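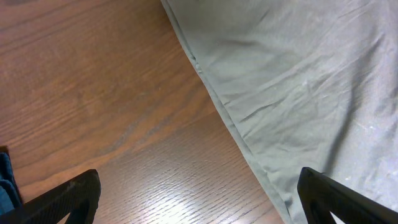
그림 3. 적갈색 목재 상판의 나뭇결과 그 옆의 회색 직물.

3.2 표면 무늬와 촉감 기대

목재 가구를 고르는 사람들은 손을 대기 전에 이미 촉감을 짐작한다. 우리가 이 연구에서 가장 흥미롭게 본 대목이 바로 이 짐작의 정확함이다. 참가자 20명에게 마감이 서로 다른 상판 시편 12종을 먼저 눈으로만 보게 하고, 예상되는 매끄러움과 따뜻함을 7점 척도로 적게 했다. 그다음 눈을 가린 채 같은 시편을 손끝으로 쓸어 보게 하고 같은 문항에 다시 답하게 했다. 시편은 Grellcombe 공방에서 같은 두께로 재단했으며, 마감재는 Drorska 오일과 Hisik 수성 바니시 두 계열을 썼다.

결과는 예상보다 훨씬 풍부했다! 매끄러움에 대한 시각적 기대는 실제 촉감 평가와 대체로 같은 순서를 보였지만, 따뜻함은 그렇지 않았다. 붉은 기가 도는 시편은 눈으로 볼 때 거의 언제나 따뜻하다는 평가를 받았고, 눈을 가리면 그 우위가 사라졌다. 색이 온감 판단에 이만큼 깊이 끼어든다는 점은 예비 조사 단계에서는 짐작하지 못했다.

나뭇결의 방향도 흥미로운 차이를 만들었다. 그림 3의 상판처럼 결이 비스듬하게 길게 흐르고 짙은 선이 섞인 표면에서, 참가자들은 결을 따라 쓸 때와 가로질러 쓸 때의 느낌이 다를 것이라고 자주 적었다. 결이 곧고 옅은 시편에서는 이런 서술이 드물었다. 그런데 눈을 가린 조건에서 방향 차이를 알아챈 경우는 오일 마감 시편에 몰려 있었다. 바니시 도막이 결의 요철을 메운 탓으로 해석할 수 있으나, 도막 두께를 따로 측정하지 않았으므로 이 해석은 잠정적이다.

직물과의 대비 효과도 살펴보았다. Sadeghi 직조실에서 받은 무채색 천을 시편 옆에 깔자 목재의 붉은 기가 더 강하게 느껴진다는 응답이 늘었고, 따뜻함의 기대 점수도 함께 올라갔다. 같은 시편을 흰 종이 위에 놓았을 때는 이런 변화가 뚜렷하지 않았다. 가구 매장에서 상판 견본을 어떤 바탕 위에 올려 두는지가 생각보다 중요한 문제일 수 있다는 뜻이어서, 분석 내내 우리를 가장 들뜨게 한 결과이기도 하다.

한 가지 덧붙이면, 시편을 보는 시간은 10초로 제한했다. 예비 조사에서 시간을 두지 않았을 때 일부 참가자가 결의 모양을 세세히 설명하는 데 몰두하여 첫인상과 분석적 판단이 뒤섞였기 때문이다. 시간 제한을 둔 뒤로 응답의 표현은 짧아졌으나 척도 점수의 개인 내 일관성은 오히려 높아졌다. 조명은 모든 조건에서 동일하게 유지하였고, 시편 제시 순서는 참가자마다 무작위로 바꾸었다. 마감 계열별 점수 분포와 자유 서술의 분류 기준은 3.3절에서 다룬다.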